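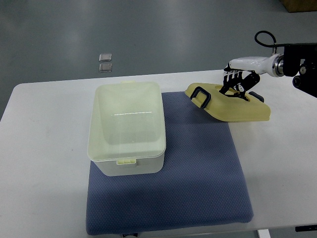
The Move That Starts in the Kitchen

By the time Fouad Farah carried the last box out of his mother's house, he had stopped labeling anything. The final dozen said "misc" or nothing at all. It took him until September to open them.

Farah runs Talitz, a small firm that helps older people move from family houses into apartments. He started it after that move, which he describes as the worst-planned job he has ever worked on. His mother had lived in the house on Khasawneh Street for most of her married life. She had 13 weeks between the sale and the closing date, and the family used nearly all of them talking about furniture.

"We had long phone calls about the dining table," he says. "Then we had four days left and every cupboard was full."

Farah now tells clients to leave the furniture until later. Large pieces are easy to measure and there are few of them. The hard part of a move is the contents of drawers, closets and shelves, where every item needs its own decision.

He begins in the kitchen. People know what they cook with, he says, and they can usually make up their minds about a second colander without much pain. A client who has spent a morning on pans is faster by the time she gets to the linen closet. Photographs and letters come last, and he won't schedule them on the same day as anything else.

His sessions run two hours. In his first year he booked full days and found that after lunch people either kept everything or threw out things they called him about later. One man asked him to go back to the thrift store for a coffee grinder. It had been sold.

Price is the question families ask most. Talitz charges by the session, and a typical two-bedroom house takes 7 of them. The movers are separate. Farah asks families to set aside $500 for things they forget, such as cleaning, a locksmith, and the fee many apartment buildings charge to reserve the elevator.

He also draws up a floor plan of the new place at the first meeting, with closets and shelves measured to the inch. Clients often know the square footage of the apartment but have no idea how much will fit in the hall closet.

Storage boxes should be bought after the sorting is finished. Farah has walked into houses where a daughter or son had already brought home a carload of bins, and the family then filled every one. He prefers clear or pale plastic with a lid that latches, in a single size, so the boxes stack and any lid fits any box. Cardboard is fine for the truck, but he doesn't like it for a basement locker.

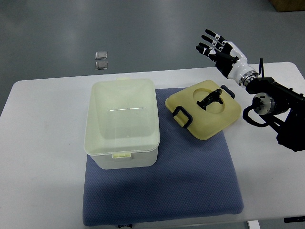
What to Do With the Rest

Most of what leaves a house has little resale value. Formal china is hard to sell, and so are large wardrobes. Farah suggests offering things to relatives by a fixed date, in writing, and giving away whatever is unclaimed when the date passes. Without a deadline, he says, a nephew's armchair can sit in the front room until closing day.

Medicines and paint need their own plan. Many pharmacies take back old pills, and town waste sites post the days they accept paint. Both should be checked early.

Farah's mother has been in her apartment long enough to have filled the hall closet again. He visits on Sundays, and she usually sends him home with a bag of something.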